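### 3.2 The shared table

I went into this part of the study expecting to write about desks, and I ended up writing about a tablecloth. Most of the 37 homes we visited in Kosport had one table doing several jobs, and people kept pretty things on it right next to the work things. Fiorella Fontana, my co-author, calls these "mixed tables" - I fought the name for a while, then gave in. Figure 4 has the one I kept going back to in my notes, with a model ship and a black computer mouse on the same printed cloth.
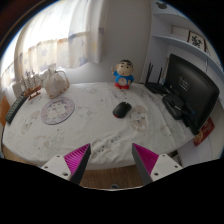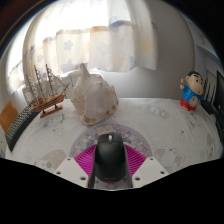
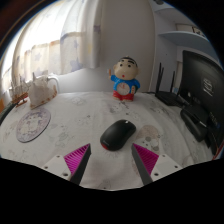

**Figure 4.** A mixed table with a model sailing ship, a computer mouse and a round printed mat on a patterned cloth.

*Section 3.2 · 241 words*

What I like about this table is how little it separates play from work. In our interviews, almost 30 people told us they'd rather shift a keepsake over a few inches than put it away in a cabinet (the Melis households felt strongly about this!). The round mat came up a lot too. We coded mats as "work" at first, and Fiorella talked me out of it - plenty of people had picked theirs for the drawing on it, so they now sit under both headings in Table 2.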